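Home | Guides | Your Council | Contact

Search this site Go

How to follow a bill (or a by-law) from first draft to final vote

I love this stuff, I'll admit it, and I think you will too once you've tracked your first one! Most people hear about a new rule when the parking sign goes up or the fee appears on the bill. By then the talking was over months ago. Following a proposal while it's still being argued over takes a few minutes a week, costs nothing, and you get to see politics as it's really done, amendments, grumbling and all.

I'm using the Lultby regional assembly for the steps below, and Kismont's town council works in nearly the same way. If you live in Allville you'll find the pages have different names, but the order of events is the same.

Step 1. Find the number

Every proposal gets a number the day it's lodged, and the number never changes, even when the title does (and titles change a lot). The one I followed last spring was Proposal 146, on opening hours for public buildings. It began life as a "review", became a "framework", and by June it was a "scheme". Anyone searching by title would have lost it twice. Write the number down somewhere you'll see it.

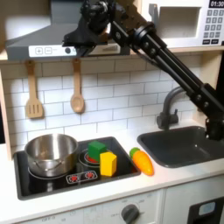 What if I only know the subject and haven't got a number?

Go to the assembly's register, pick the subject list, and sort by newest first. Proposals sit under the department that would have to carry them out, so a bus lane is under Highways and a school bus is under Education. Try two or three departments before you give up, and if that fails, ring the clerk's office. They are lovely and they will look it up for you.

Step 2. Read the short version first

Each proposal comes with a summary sheet, usually two pages. Read that, then skip straight to the part headed "Effect". It's the bit that says what would be different if the thing passed. Only then open the full text, and only the clauses you care about. Proposal 146 had 11 clauses, and the whole fight was over clause 5!

Step 3. Sign up for alerts

On the proposal's page there's a small "Follow" link under the title. Put your email in and you'll get a message each time it moves: sent to committee, amended, put down for a vote. Check your junk folder for the first one, as mine went there.
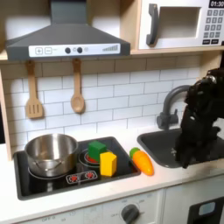 Step 4. Watch a committee sitting

This is my favourite part. Committee is where members go through the wording line by line, and it's far livelier than the big debates. Sittings are streamed and the recordings stay up. Have the text open beside you and look out for these phrases:

- "Moved as amended" means the wording has changed, so get the new copy.
- "Lie on the table" means it's been put off with no date.
- "Report back" means it's going to the full assembly.

Step 5. Send your comment

Put the number in the subject line, name the clause, and say what you'd like it changed to. Keep it to one page. Comments close at noon on the day before the sitting, and late ones are filed but not handed round. Proposal 146 drew 714 comments, and several of them were read out in full, which was a joy to listen to.

Step 6. Look up the vote

Votes are posted the next morning under "Divisions", listed by member. Find your own member, see which way they went, and write to them either way. A thank-you is just as welcome as a complaint!

Related guides
How to ask a question at a Kismont council meeting
Reading the Allville budget without a headache
Who decides what in Lultby
Registering to vote after you move house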